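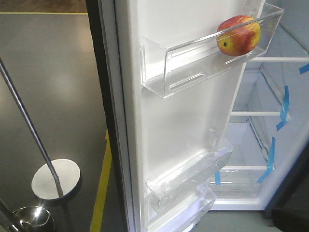

Equipment planning meeting, home scene area
Tue 8 May
Minutes

1. Previous minutes
Accepted with one correction: the Pandico quote covers gripper fingers and mounts, without wrist cameras.

2. Floor zones
The current tape layout stays in place through May. Cabling for any second arm is to be routed outside the yellow lines. Floor tape is charged to consumables and needs no separate request. Pylypenko asked for a floor plan with dimensions before quoting on a mobile base – plan to be drawn from the existing layout.
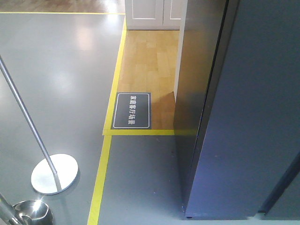

Item 2. Yellow tape lines and the living room scene sign, wood-look area.

3. Refrigerator task
The side-by-side refrigerator remains the main test appliance for the door and shelf work. Two options were discussed:
Option A, keep the present unit and buy spare door bins and gaskets.
Option B, buy a second unit with the same door layout.
Option A was agreed for this budget period. Option B goes back on the list if door work takes up more than two days a week. The blue tape inside the compartment is not to be removed until the shelves have been measured for the spares order.

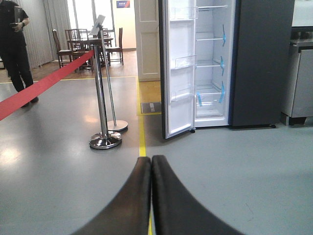
Item 3. Refrigerator with left door open, dining area behind.

4. Grippers
Kiltmont and Pandico have both quoted for replacement fingers. Kiltmont is cheaper per pair at 119 but has a minimum order of six pairs. Pandico has no minimum and a lead time of up to 2 weeks. The meeting preferred Kiltmont, subject to a sample pair being checked for fit. Finger profile to match the present black fingers. A request for softer pads was deferred – no price available.

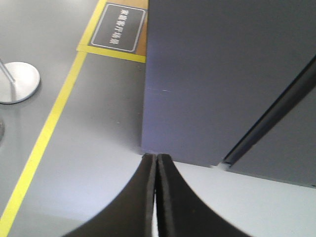 Item 4. Present fingers, closed, near the base of the slate-blue panel.

5. Service contract
The Trulletti contract for the arm is up for renewal. The new draft drops on-site calibration and keeps remote support. Not accepted in this form. Trulletti to be asked for a price with calibration put back in.

6. Actions
Floor plan to Pylypenko.
Shelf and bin measurements, then spares order.
Sample pair from Kiltmont.
Revised draft from Trulletti.
Mobile base held over to the next meeting.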